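침실에 로봇 팔을 들일 때 우리 집이 지키는 약속들

Forkeo 살림 노트 | 정리와 생활 | 2026년 10월

지난번에 부엌 로봇 팔 이야기를 올렸더니 침실에서는 어떻게 하느냐는 질문이 제법 들어왔어요. 부엌이야 조리대가 단단하고 평평해서 자리만 잘 잡으면 절반은 끝난 셈인데, 침실은 사정이 아주 다르거든요. 바닥부터 침대까지 푹신한 것투성이고, 이불은 날마다 모양이 바뀌고, 사람은 잠이 덜 깬 채로 돌아다니고요. 저도 처음에는 부엌에서 쓰던 규칙을 그대로 가져다 붙였다가 한 달도 못 가서 전부 다시 썼답니다. 그때 고쳐 쓴 종이가 아직도 옷장 문 안쪽에 붙어 있는데, 오늘은 그걸 풀어서 적어 볼게요. 좀 길어요. 차 한 잔 타 오셔도 좋겠어요.

먼저 말씀드리면 제가 적는 숫자는 우리 집 방 크기와 우리 집 팔에 맞춘 것이에요. 가지고 계신 기기의 설명서에 다른 숫자가 있으면 무조건 설명서를 따라 주세요. 집안 규칙은 설명서보다 엄격할 수는 있어도 느슨해지면 안 된다고 생각해요.

시작하기 전에 화면에서 먼저 돌려 보기

저는 새로운 동작을 하나 추가할 때마다 Morkness라는 모의실험 프로그램에서 먼저 돌려 봐요. 방을 대충이라도 만들어 놓고 침대와 의자, 협탁 높이를 맞춰 넣은 다음 팔을 움직여 보는 건데요, 처음에는 이게 무슨 게임인가 싶었지만 이제는 이걸 건너뛰면 불안해서 못 쓰겠어요. 가구를 꼭 예쁘게 만들 필요는 없어요. 높이와 간격만 줄자로 재서 정확히 넣어 주면 됩니다. 색이 달라도 되고 무늬가 없어도 되지만, 침대 높이가 틀리면 연습한 보람이 없어져요.

화면으로 볼 때는 방 전체가 보이는 시점 하나만 믿지 마시고, 집게 가까이에서 보는 시점도 꼭 같이 띄워 두세요. 멀리서는 널널해 보이던 틈이 가까이에서 보면 천과 가구에 시야가 거의 다 가려져 있을 때가 많아요. 파란 천이 한쪽을 통째로 막고, 위에는 어두운 판이 걸치고, 나무 바닥인지 상판인지 모를 면이 그 사이로 조금 보이는 정도인 순간도 있고요. 그럴 때 저는 동작을 멈추고 지금 집게 앞에 있는 게 무엇인지 말로 설명해 봐요. 설명이 막히면 그 경로는 쓰지 않아요.
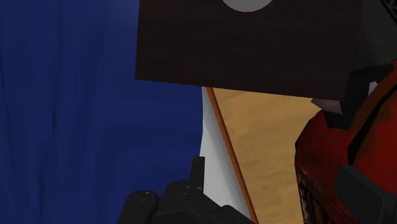 받침대와 간격에 대한 약속

팔은 반드시 단단한 바닥 위에 선 받침대에 올립니다. 매트리스 위에 판자를 깔고 올리는 분도 계시다고 들었는데, 제발 그러지 마세요. 사람이 침대에 걸터앉기만 해도 기준점이 흔들려요. 우리 집은 Gerlow 받침대를 쓰는데, 나사를 다 조인 뒤에도 손바닥으로 윗부분을 밀어 보고 흔들림이 있으면 그날은 전원을 넣지 않아요. 러그는 받침대 밑에서 빼 주세요. 발 네 개 중에 하나만 러그 끝을 밟고 있어도 전체가 기울어요.

사람이 지나다니는 쪽 통로는 70센티미터를 비워 둡니다. 팔이 접혀 있을 때 말고 가장 길게 뻗었을 때를 기준으로 재셔야 해요. 저는 이걸 접힌 상태로 쟀다가 통로 한가운데로 팔꿈치가 쑥 나오는 걸 보고 받침대를 다시 옮겼어요. 허리가 어찌나 아프던지요. 바닥에 종이테이프로 팔이 닿는 범위를 표시해 두면 식구들이 알아서 피해 다니고, 청소하다가 받침대가 밀렸을 때 제자리를 찾기도 쉽습니다. 테이프는 Kandpal 문구에서 파는 폭 넓은 종이테이프가 마루에 자국이 덜 남아서 계속 쓰고 있어요.

등받이 높은 의자나 안락의자도 잊지 마세요. 침실 의자는 낮에는 책 읽는 자리였다가 밤에는 옷걸이가 되잖아요. 의자 자체는 범위 밖에 있어도 등받이에 걸친 가운 소매가 안으로 늘어질 수 있어요. 저희는 팔을 켜기 전에 의자 위를 비우는 것까지가 한 동작이에요.

정지 버튼은 가는 길부터 비우기

정지 버튼이 팔 몸체에 붙어 있든 선으로 따로 나와 있든, 거기까지 손이 가는 길에 아무것도 두지 않습니다. 버튼만 잘 보이면 된다고 생각하기 쉬운데, 급할 때는 눈보다 손이 먼저 나가더라고요. 움직이는 팔 너머로 손을 뻗어야 누를 수 있는 버튼이라면 위치가 잘못된 거예요. 받침대를 돌리든지, 손에 쥐는 정지 스위치를 따로 연결하든지 하셔야 해요. 우리 집은 바닥에서 108센티미터 높이에 벽걸이 고리를 달고 거기에 스위치를 걸어 둡니다. 우리 식구 중에 제일 작은 어른도, 의자에 앉은 사람도 닿는 높이를 여러 번 시험해서 정했어요.

그리고 한 달에 한 번은 진짜로 눌러 보세요. 팔이 천천히 움직이고 있을 때 눌러서 멈추는지, 다시 켰을 때 멋대로 이어서 움직이지 않는지까지 봅니다. 저는 관리비 고지서가 오는 날 같이 해요. 날짜를 따로 외우려고 하면 꼭 잊어버려서요.

침대 위에 올려도 되는 것과 안 되는 것

여기서부터가 제일 할 말이 많은 부분이에요. 침대 위는 로봇 팔한테 참 어려운 자리입니다. 이불에 주름이 하나만 잡혀도 물건이 비스듬히 서고, 한쪽을 누르면 다른 쪽이 들썩이고요. 그래서 저희는 침대 위에서 하는 일을 아주 단순하게 줄였어요.

첫째, 액체가 든 것은 팔에게 맡기지 않아요. 머그잔은 빈 것만 연습에 씁니다. 아침에 침대에서 커피를 받아 마시는 꿈을 꾸시는 분들께는 죄송하지만, 이건 양보가 안 돼요. 뜨거운 것은 말할 것도 없고 미지근한 물도 마찬가지예요.

둘째, 쟁반과 잔은 따로 옮겨요. 쟁반에 물건을 얹은 채로 들면 푹신한 바닥에서 떨어지는 순간에 기울기가 확 바뀌어요. 번거로워도 쟁반 위의 것을 먼저 내리고, 그다음에 쟁반을 옮기는 순서로 정해 두세요.

셋째, 가늘고 구부러지는 물건은 사람이 치웁니다. 이어폰 줄, 안경, 머리끈 같은 것들이요. 이불 주름 사이에 들어가면 어디까지가 물건이고 어디부터가 천인지 사람 눈에도 헷갈리는데 집게라고 별수 있겠어요. 시작 전에 손바닥으로 이불을 한 번 쓸어 보시면 의외로 별게 다 나와요. 저는 잃어버린 줄 알았던 단추를 찾았답니다!

넷째, 한 번에 드는 무게는 1350그램까지로 잡았어요. 우리 팔의 설명서에 적힌 한도보다 일부러 낮춘 숫자예요. 팔을 길게 뻗은 자세에서는 가까이에서 들 때보다 부담이 커지고, 침대 건너편까지 가는 동작은 대개 길게 뻗은 자세거든요. 부엌 저울을 가져와서 자주 옮기는 물건들을 한 번씩 달아 보세요. 저는 무게를 적은 작은 표를 만들어 뒀는데, 생각보다 책이 무거워서 놀랐어요.

집게가 이불에 다가갈 때

팔 끝을 침대 위로 내릴 때는 천에서 4센티미터 위에 멈춤 지점을 하나 만들어 둡니다. 거기서 한 박자 쉬고, 주변을 확인하고, 그 뒤에 속도를 낮춰서 내려가게 하는 거예요. 이 멈춤 하나 때문에 일이 느려진다고 투덜대는 식구도 있었는데, 침실에서 급할 일이 뭐가 있겠느냐고 제가 우겼어요. 멈춤 지점을 잡을 때는 이불을 깔끔하게 편 날이 아니라 제일 두툼하게 부푼 날의 높이에 맞추셔야 해요. 겨울 이불로 바꾸셨으면 다시 재시고요. 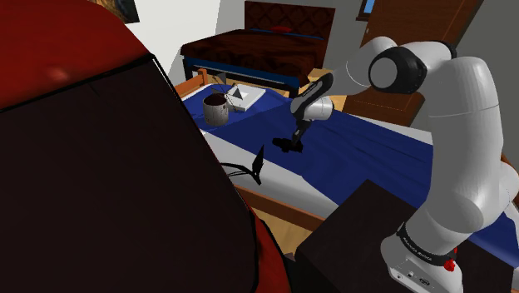 집게를 벌리는 폭도 같이 정해 두시면 좋아요. 잡을 물건보다 조금만 넓게 벌리고, 활짝 벌린 채로는 내려가지 않게 합니다. 넓게 벌린 집게가 내려가면 물건 옆의 천까지 한꺼번에 물기 쉽고, 그 상태로 들어 올리면 이불이 딸려 올라오면서 옆에 있던 것들이 주르르 굴러요. 천을 물었을 때는 억지로 당기지 말고 정지 버튼을 누른 다음, 설명서에 나온 방법대로 집게를 풀어 주세요. 손가락을 집게 사이에 넣어서 천을 빼내는 일은 전원이 완전히 꺼진 뒤에만 합니다. 이건 굵은 글씨로 써서 붙여 두셔도 돼요.

이불보는 팽팽하게 당겨서 모서리를 매트리스 밑으로 넣어 주시고, 늘어지는 스프레드나 담요는 팔을 쓰는 동안 걷어서 다른 곳에 두세요. 침대가 두 개인 방이라면 안 쓰는 침대도 정리해 두시는 편이 좋아요. 팔이 돌아가면서 그 위를 지나갈 수도 있으니까요.

사람과 강아지, 고양이

누가 침대에 누워 있으면 팔을 켜지 않습니다. 자는 사람은 물론이고 누워서 책 보는 사람도요. 다리를 한 번 뒤척이는 것만으로 이불 지형이 싹 바뀌는데, 팔은 아까 본 높이를 믿고 내려오니까요. 몸이 불편한 분을 돕는 용도로 따로 만들어진 기기는 규칙이 다를 테니 그쪽은 설치해 주시는 분과 꼭 상의하세요. 제가 함부로 말씀드릴 수 있는 영역이 아니에요.

아이들은 테이프 선 밖에 있기로 약속했고, 선을 넘으면 어른이 무조건 멈춥니다. 혼내는 것보다 매번 똑같이 멈추는 쪽이 훨씬 잘 통했어요. 고양이는 약속이 안 되니 방문을 닫고 시작해요. 시작하기 전에 침대 밑도 한번 들여다봐 주시고요.

자리를 비울 때도 마찬가지예요. 초인종이 울리거나 냄비가 끓어 넘쳐서 방을 나가야 하면, 하던 동작이 얼마나 남았든 정지시키고 나갑니다. 거의 다 끝났는데 싶은 마음이 제일 위험하더라고요.

닦고 조이고 적어 두기

침실은 먼지가 참 많아요. 이불에서 나온 보풀이 관절 틈과 집게 안쪽에 끼는데, 이게 쌓이면 집게가 끝까지 다물리지 않거나 미끄러져요. 전원을 끄고 마른 극세사 천으로 닦은 뒤에 틈새는 부드러운 붓으로 털어 주세요. 물티슈는 쓰지 않고, 세제는 설명서에서 허락한 것만 씁니다. 검은색 부품은 보풀이 잘 보여서 고마운데, 흰 몸체는 깨끗해 보여도 손으로 쓸어 보면 꼭 묻어나요.

볼트는 한 달에 한 번 눈으로 보고, 설명서에 정해진 시기에 맞춰 조입니다. 힘껏 조이는 게 능사가 아니니 조임 세기가 적혀 있으면 거기에 맞추시고요. 예전에 제가 힘 자랑을 하다가 나사산을 망가뜨린 적이 있어서 드리는 말씀이에요.

마지막으로 공책을 한 권 두세요. 저희 공책에는 날짜, 그날 시킨 일, 중간에 멈춘 일이 있으면 왜 멈췄는지, 그리고 가구를 옮겼는지를 적어요. 길게 쓸 필요 없이 한 줄이면 충분해요. 가구를 옮겼다는 줄이 생기면 다음번에 켜기 전에 Morkness 화면 속 가구도 같이 옮기고 처음부터 다시 돌려 봅니다.

켜기 전에 읽는 쪽지

옷장 문에 붙여 둔 것을 그대로 옮겨 적어요. 필요하신 분은 베껴 가세요.

받침대를 밀어 봤다.
통로가 비어 있다.
의자 위를 치웠다.
정지 스위치가 고리에 걸려 있고 손이 닿는다.
이불을 손바닥으로 쓸어 봤다.
침대에 사람이 없다.
침대 밑을 봤고 방문을 닫았다.
첫 동작은 제일 느린 속도로 한다.

다음 글에서는 옷장 앞에서 빨래를 개는 이야기를 해 보려고 해요. 양말 때문에 아직 고생 중이라 조금 늦어질 수도 있겠어요. 댁에서 쓰시는 규칙이 있으면 댓글로 남겨 주세요. 기기 이름보다는 방 구조와 침대 높이를 같이 적어 주시면 다른 분들이 참고하기 좋답니다.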